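Home | About Us | What We Collect | Schools | Contact

About Mundelbridge

Hi, and thanks for stopping by! I'm Nia Gethin, and I started Mundelbridge with Eliseo Barajas in a rented room over a tire shop in Sarnville. We gather examples for robots to learn from. A customer tells us what they want an arm to get good at (picking up cups, mostly, I've made my peace with it) and we steer a simulated arm through the job again and again until they have enough to train on.

Everything happens in simulation, so there's no dishwashing. One person drives, another checks the replay, and each try gets saved as its own episode with a short sentence saying what the task was. Our first big set, Kubiak, ran to 3916 episodes, and mugs are still what new drivers start on, usually for their whole first week.
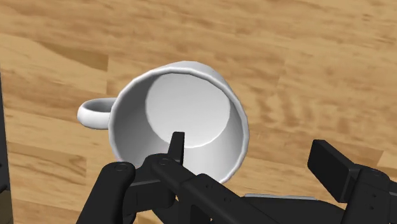 Do you throw away the tries that go wrong? We keep them, labeled as misses, and the customer decides whether to train on them or leave them out.

There are 4 of us now. Eliseo builds the rooms and gets very particular about shadows. Brisa Cortés and Dulce Mendoza do most of the driving, and they have completely different styles – Brisa comes in slow and straight, Dulce sort of swoops – and we love that, because a learner that has only ever watched one person gets stuck in that person's habits! I write the task sentences, answer the email and drive on Fridays, badly.

Our newer set is called Stindis and it's a lot messier. We wanted tables with several things on them, chairs nearby, walls in colors you'd never pick for your own kitchen. A mug with a book and a few odds and ends farther back is a different lesson from a mug by itself, and we move things between episodes so the arm can't just memorize a spot.

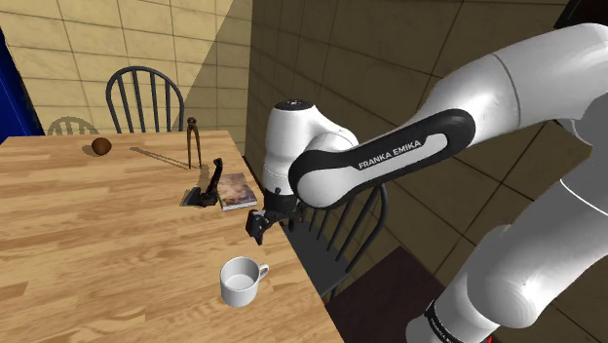 Crescencio Carrillo wrote to us that he'd rather have 90 episodes with the start positions properly mixed up than 568 that all begin the same way, and could we please put that on the website. Done, Crescencio! We now shuffle the starts on every set, and the older ones are getting redone through August.

If you'd like a small batch to try, use the contact page and tell me the arm and the task. School groups are welcome too, mornings are best.

Comments

Marisol: Do you take part-time drivers? I'm free after three most days.

Nia: We do, Marisol! Send me a note through the contact page.

T. Obry: Would like to see drawers and cabinets next. Plenty of cups out there already.

Home | Back to top | Contact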